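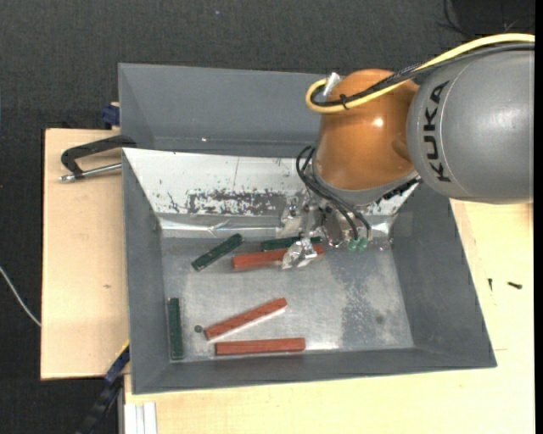 Why does a shop keep safety stock when it already knows its average weekly sales?
Averages hide the bad weeks. Half the time demand comes in over the average, and the delivery can be late on top of that. Safety stock covers the gap.

Inventory basics, handout for session 2
Updated 5 June 2022

Terms, quickly
Lead time – from placing the order to goods on the shelf. Includes the supplier's paperwork, not just the truck.
Reorder point – the stock level where you place the next order.
Safety stock – extra units on top of expected use.
Cycle stock – what you expect to sell between deliveries.

Formula (learn it, it's on the October test)
Reorder point = daily demand x lead time + safety stock

Case: Runa, housewares shop in Clivulville. Buys stick-on hooks (Stikix) from one wholesaler, Carrillo. Sells 17 packs a day. Lead time is 2 weeks but the shop is open six days a week, so 12 selling days, not 14. People get this wrong every year.

17 x 12 = 204 packs expected during lead time
Reorder point in use: 248
So safety stock = 248 – 204 = 44 packs

Is 44 a lot? Two and a half selling days or so. Fine if Carrillo is a day late. Not fine if a truck misses its slot and the next one is the week after.

Now the count. Shelf plus back room = 147 packs, system says 248. Sytem thinks we have just hit the reorder point. Really we are 101 under it. Order goes out today, 147 lasts less than nine selling days, shelf is empty for the last three. Good formula, bad count, same stockout.

Usual causes of a bad count
– returns scanned but never put back out
– case received as a single pack, or the other way round
– theft
– damaged goods thrown away and not written off
– same item under two codes (check this one first, cheap to fix)

Cycle counting – count a few items every day instead of the whole store once a year. Fast sellers more often. Slow stuff can wait. Count before opening or after close, sales during a count mess up the numbers.

ABC split – A items are few but most of the money, C items are many and cheap. Hooks are probly B. Don't argue over the borders, we'll do it in class with the full list.

For next time: redo the Runa case with the shop open seven days, same daily sales. What happens to safety stock if they leave the reorder point at 248? Show working. Bring a calculator, phones are ok.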